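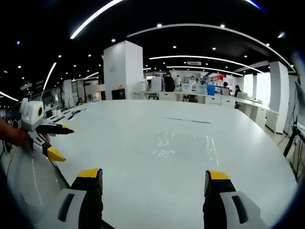

Facilities Notes: The Second-Floor Workroom

The Office of Facilities is pleased to report that the furnishing of the second-floor workroom in the Begay Building is complete. The white worktable and the mesh-back chairs approved in March are in place, and the room may be reserved through the front office under the same terms as the other shared rooms. The guidance printed in this item takes effect on May 26, 2020, and replaces the sheet formerly posted at the stairwell door.

The room was last furnished when the Wudow program occupied the floor. The tables from that period had been refinished twice, and the surface had become too uneven for cutting and measuring. The planning group, led by Antonina Dmytriv, reviewed the proposals submitted by Bronon and by one other supplier, and recommended a single large table over several small ones. Departments had asked for a surface on which sheet material could be laid out at full length, and on which two or more people could work from different sides without moving their tools each time. The cost of the furnishing, including delivery and the removal of the old tables, was $3,361, against an approved amount of roughly $3,500. The balance has been returned to the building fund.

Care of the table

The tabletop has a gloss finish. It is easy to wipe down, and it shows fingerprints, adhesive and fine scratches more readily than the old tables did. Users are asked to observe the following.

Wipe the surface with a soft, damp cloth at the end of each session. Cloths are kept in the drawer under the sink. The blue spray cleaner is intended for the windows and should not be used on the table.

Place a cutting mat under all blade work. Mats may be borrowed from the front office and are to be returned the same day.

Pliers, scissors and other hand tools should be set down, not slid. When a session is over they go back to the cabinet, with the handles toward the door. Small parts belong in a lidded container with the name of the department written on the lid.

Clear film, plastic sheeting and similar materials are difficult to see against a glossy white surface, especially under the ceiling lights. Several offcuts have been left behind in recent weeks and were found only when the next group sat down. Please pass a hand over the full length of the table before leaving. Clean offcuts longer than a ruler may be kept for others in the flat drawer, and the rest goes into the bin by the door.

Tape should not be left on the table overnight. If residue remains after the tape has been lifted, report it to the front office and leave it as it is. The supplier has provided a remover for this purpose, and Tala Majali has kindly agreed to be the person who applies it.

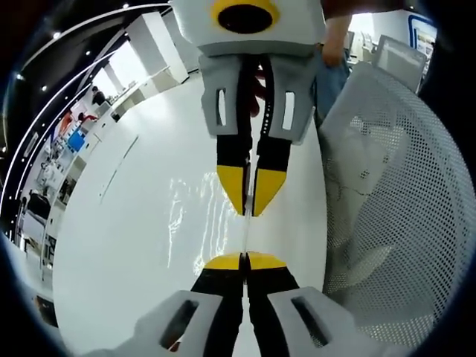 Seating

The chairs assigned to the workroom have white frames and perforated mesh backs. They are lighter than the upholstered chairs in the meeting room next door and, as a result, they tend to travel. Sosina Zeleke reports that on two occasions this spring the workroom chairs had to be brought back from the floor below. Each of the workroom chairs now carries a small label on the underside of the seat. Any staff member who finds a labeled chair elsewhere in the building is asked to return it, or to leave word at the front desk.

The mesh should be brushed with the soft attachment of the vacuum cleaner. It should not be washed. Jackets may be hung over the chair backs, but bags with buckles or metal clips should be placed on the floor or on the hooks in the corridor. Many users prefer to stand at the table for handling work, and there is ample space to do so if chairs that are not in use are drawn back toward the wall.

Light and glare

The office has received a number of comments on reflections from the ceiling lights. These have been noted. Uliana Romaniuk tested the room at several times of day and found that switching off the row nearest the window reduces the glare considerably in the morning, while leaving sufficient light for measuring and fine work. The two rows are on separate switches, and the switch plate will be labeled. Those who need a dull surface for a particular task may request the gray felt cover, which fits half the table and is stored rolled. It must not be folded.

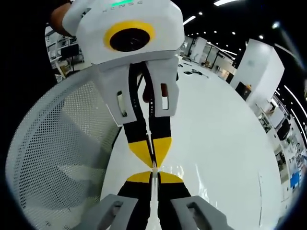 Reservations

Sessions are reserved in blocks of two hours. A block includes the time needed to set out materials and to clear them away, and groups are asked to plan accordingly. A grace period of 15 minutes is allowed for late arrivals, after which the front office may release the room. Departments that require the table for several consecutive days should write to Oksana Hordiienko in advance and state whether the materials can be cleared each evening. Where they cannot, a notice must be placed on the door, giving the name of the department and the date on which the table will be free.

The table may not be moved by users. If a different arrangement of the room is needed, the request should be made with the reservation - the facilities team will carry out the move and restore the room afterward.

Remaining work

Two items are outstanding. The wall shelf ordered from Mondance has been delayed at the warehouse, and the tool cabinet will stay in its temporary position until the shelf is installed. The door closer is also due for adjustment. Neither will require the room to be closed.

Comments on the furnishing may be left in the notebook at the front desk or sent to the Office of Facilities. They will be reviewed together with the autumn maintenance plan.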